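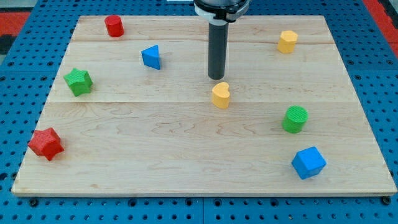 Issue 305

ONE ROD, TWO CAMERAS AND A PILE OF TOY BLOCKS

I have spent most of December pushing a yellow heart across a maple board, and I'd like to talk about it.

If you read the last issue, you know I came into this comparison a gripper person. I like fingers. I like hearing them close on something. So when the Zulthorpe bench arm came with a plain dark gray rod as its standard tool, I put it back in its foam and went looking for the real hand. Then I read the notes from the folks at Panasiuk, who make the controller, and they more or less begged people to start with the rod. Fine, I thought, I'll give it an afternoon. I gave it 2 weeks.

A rod can't pick anything up, so all you can do is push, and pushing is harder than it looks! A cube behaves if you hit it square on a face. Catch it off center and it spins away like a shopping cart with a bad wheel. The stars are worse, because the tip can slip into the notch between two points and then you're towing the thing around (handy once you learn to do it on purpose). Cylinders are all about patience. And the heart – well, I leave it standing up with the point toward me, and the rod comes in from behind, right where the lobes are. Go slow and it slides. Go fast and it's on its face.

The job I set for both setups was simple enough to explain to my neighbor: get the two blocks of each color touching. Red star to red cylinder, blue cube to blue triangle, and so on, starting from a mess. The red pair is the long haul in the layout I used most, with the star down near the front corner and the cylinder way at the back.

With the rod and the Grudness overhead camera, the arm got a pair together on most tries, and when it failed it failed gently. A block drifted, the arm backed off and came around again. With the Trestport two-finger gripper, the good runs were much quicker, and the bad runs were really bad. It pinched the heart by one lobe and flipped it clear off the board. It also stood over the green star for ages, shifting its wrist back and forth like someone trying to park.

The camera mattered more than I expected. The Grudness sees the whole board and never has to guess where the far blocks went. Trestport's own wrist camera is lovely up close, but as soon as the fingers come down it loses the neighbors, and that's how my yellow octagon kept getting bumped. I ended up running the gripper with the Grudness too, and the bumping mostly stopped.

A few notes on the table, as readers always ask. Mine is blue perforated panels, and I love it for bolting things down and hate it for small screws. I put the maple board on top to give the blocks something flat to slide on. It does have seams, and the cube likes to catch on the middle one. I tried a light sanding. It still catches.

Money, then. The rod setup with the arm and controller came in at just over $3000, and the gripper adds a good deal to that before you've bought a spare set of finger pads. I've already gone through 3 sets. The rod has a rounded tip and so far I've done nothing to it but wipe it with a rag.

For now the rod stays on the arm. The gripper goes back on in January, when I want to try stacking, and I've ordered a second heart in case this one takes another dive.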